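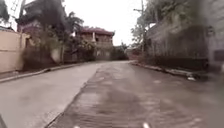

Who Fixes the Street? Patching, Digging and Waiting in the Upper Gasley District
Term project report, Introduction to Local Government
Submitted 7/26/22

1. Why we picked this

Our group of four was asked to choose a public service and follow it from the person who pays for it to the person who receives it. Other groups took the library and the bus. We took holes in the road, partly out of civic concern and partly because the library was taken.

The question we started with was simple: when a street in Gasley gets dug up, who decides what it looks like afterward? We expected to answer this in the first week and spend the rest of the term on the charts.

2. How it is supposed to work

Gasley has a written rule for street openings. Anyone who wants to cut into a public road, whether it is the water company, the phone company or a homeowner with a bad drain, has to buy a permit from the town's works office. The permit costs $282 and comes with a one-page sheet of conditions. The sheet says the opening must be filled, packed down and given a temporary surface on the same day. A permanent surface is to follow "in due course."

We asked at the works office how long due course is. We were told it depends. We asked what it depends on and were given a second copy of the sheet.

The permanent surface is supposed to match the street on either side. This sounds clear until you find out that many of the smaller streets have been done in pieces over several decades, so a contractor can match the left side or the right side and be following the rule either way.

3. What we did

We read the permit log for the past year, which the office let us copy by hand at a table near the copier. We then walked the streets in our area with a clipboard and compared the log with the ground. Finally we put a short survey through mailboxes on Halliday Street, Dundivard Lane and the three blocks between them.

The log lists 249 openings. We left out the ones on the main road because it belongs to the county, which has its own log, its own sheet of conditions and, as far as we could learn by phone, its own hold music.

4. What the log told us

Most openings were for water. That matched what residents told us, as the pipes in the older part of town are known to be in poor shape. Phone and cable work came second. Private drains were a small share but caused a large share of the complaints, probably because the neighbors knew whose door to knock on.

The log has a column for the date the permanent surface was finished. In our area this column was mostly blank. A blank can mean that the work was not done, or that it was done and not written down. The office could not say which, so we went and looked, and found both. On Dundivard Lane one opening marked as finished was still gravel. On Halliday Street a neat, solid patch had no entry at all, and we would like to thank whoever did it.

5. What residents told us

We got 17 surveys back. This is not a large number and our instructor has already pointed that out. The answers were still useful.

Most people did not mind the digging. They minded not knowing about it. Several said the first notice they had was a machine outside the bedroom window. One person wrote that she had lived through 7 separate openings in front of her house and would be happy to run the eighth herself. Another used the back of the form to describe a problem with a hedge, which we have passed on.

Opinions on looks were split. Older residents wanted one surface from curb to curb. Younger ones mostly wanted something they could push a stroller over – color and pattern did not come up.

6. The Lonel tracker

The town bought a tracking program called Lonel two years ago to replace the paper log. In theory each permit gets a number, the contractor reports the repair, and the office gets a reminder if the repair is late. In practice the reminders go to an email address that belonged to someone who has retired. The office knows about this and has a ticket open.

7. Suggestions

Put an actual number of days on the sheet where it now says "in due course." Send the Lonel reminders to a person who works there. Ask permit holders to hang a notice on doors two days before digging. When two companies need the same street in the same season, make them talk to each other.

8. Limits and what comes next

We only walked each street once, and we are not engineers. Some of the patches we marked as temporary may be as permanent as they are going to get. Two of us plan to go back in September and check the blank entries again, if the works office will lend us the table.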